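Week 7 notes – perception and planning for the shoe rack task
Posted 2025-10-25. Slides to follow, these are just my notes typed up.

Recap from last time: we split the tidy-up task into find, pair, pick, place, check. Most groups have find working. Pair and place are where the bugs are, so that is all we do this week. If your repo still has the old Nistor config in it, pull before you start. The old file has the rack frame upside down and you will lose an evening to it.

1. What the planner needs to know

Not much. For each shoe: a position on the floor, which way the toe points, whether it is standing on its sole or on its side, and a pair id. For the rack: height of each tier, left and right limits, front edge, and which slots are taken. That's it. Do not pass raw masks to the planner, two groups did this in February and the planner ended up doing perception badly.

Keep the head camera view and the map seperate. The map remembers, the camera doesn't. If the rack is half out of view you still know where it is, provided you saw it earlier and the base hasn't drifted.

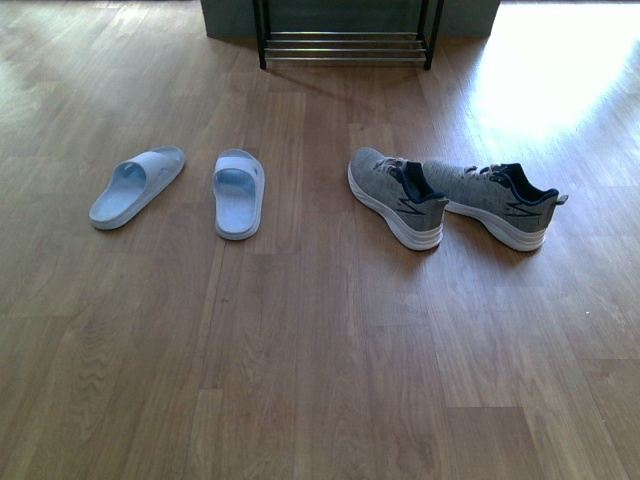

Pairing first. The naive version is nearest neighbor on the floor, and it works until two pairs get close together. Use color plus shape plus distance, in that order of trust. Distance is the weakest of the three, weight it low. Solve it as an assignment over the whole set and allow leftovers, since a single shoe is a legal input. A greedy loop will happily marry a slide to a sneaker if the real partner got missed by the detector.

Overlap. When one shoe sits against another the segmenter likes to give you one big blob. Check the blob's outline against the size range for one shoe. Too long or too wide, split it and run again. If the split fails, treat it as one object, plan a pick on the nearest free end, and look again afterward. Never plan both picks from the same look. The first pick moves the second shoe, nearly always.

Toe direction. For slides the strap end is the toe end, easy. For sneakers use the collar opening and the laces. A sneaker on its side confuses the standard heading estimate, because the outline from above is now the side profile and the long axis tells you nothing about which end is which. Train or tune on side-lying shoes too. The starter set has plenty, in the folder called tipped.

Sunlight. Bright patches on a wood floor do two bad things:
– exposure gets pulled down so the shadow side goes muddy
– the edge of the patch looks like an object edge

Fix for the second one: require depth support for any edge you keep. A patch of light has no height. Fix for the first: meter on the region you care about, not the full view. The Wilier driver lets you set a metering window, see the readme, parameter is meter_roi. Remember to reset it after the pick or your next search runs with the wrong exposure. (This was the bug in last year's demo. Took us 11 runs to see it.)

2. The rack as a target

Rod racks are harder than flat shelves. Points to think about before you write any code:

Depth on shiny rods is poor. You get holes, or you get the floor behind, or on a good day a few stripes of real points. Do not fit a plane to what comes back. Fit the end supports, which are thicker and dark, and place the rods from the rack model. The model file has rod spacing and tier heights, measure your own rack and edit it, don't trust the default.

Collision. The planner sees gaps between rods as free space and will send a shoe through them, toe first. For planning purposes fill each tier in as a solid slab. Only the contact check near the end of the place motion should know there are gaps.

Support. A shoe is stable if its contact points span at least two rods and the center of mass sits between them. A slide laid toe to wall will do it easily. Heel overhang at the front is ok up to the limit in the config.
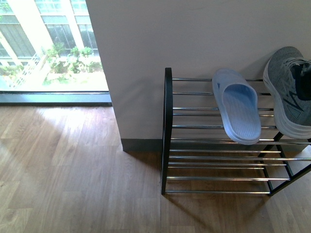 Slot logic. Slots are per shoe, pairs take neighboring slots, and the pair is only done when both are in. If slot one is filled and the partner is not placeable there, you may shift to the next free neighbor. You may not put the partner on a different tier. Several of you asked about this, it is in the grading sheet and it isn't changing.

Orientation on the rack. Target is sole down, toe to wall. Accept heading error up to 19 degrees. A shoe on its side counts as placed but not as correct, half marks. If you detect this after release you can try one re-grasp, then move on. Don't loop forever, we had a robot at the Soltumport lab session flip the same shoe until the battery warning.

Wall. Leave clearance. The wall is in the map as a plane, but the rack can be pushed up against it, and your gripper has thickness the shoe doesn't. Plan the release pose from the front and above, back out along the same line.

3. Checking after each place

Look, then update, then plan. In that order. The check step should return one of: ok, tipped, fallen, missing, unsure. Unsure is allowed and is better than a wrong ok. On unsure, move the head to a second viewpoint and look again. From some views the rack runs off the side of the image, and then a shoe at the border only gives you part of an outline. Partial outline = unsure unless the visible part is enough to fix orientation. Please actually code this, most of the wrong oks in the last round came from half-seen shoes at the image border.

Windows. If there is glass in view, mask it from the map. Depth through a window is junk, and outdoor things in the rgb can trigger the detector. A floor-limit check catches the rest: anything outside the room polygon is dropped.

Rod shadows. Thin parallel dark lines on the floor under the rack. The line detector finds them and calls them rods. Same answer as the sun patch, ask for depth support, or reject any line at floor height.

4. Assignment, due before the next lab

a) Write the pairing function as an assignment problem with leftovers. Run it on all 77 logged views in the shared folder. Report wrong pairs and missed pairs separately, not one combined score.

b) Write check_place with the five return values. Include at least one unsure case in your tests and say what the second viewpoint was.

c) Short text, one page max: where does your system still trust a single look when it shouldnt?

Use the Istberg simulator for a) and b) if you can't get floor time. The sim has no sunlight model, so any exposure work has to be done on the logs. Submit as a zip, no video files inside, group number in the name.

Reading: chapter on data association in the course pack, skip the proofs. The part on gating thresholds is worth going through twice.

Next week: grasp choice for soft shoes, and recovery after a drop. Bring your check_place code, we will build on it in the lab.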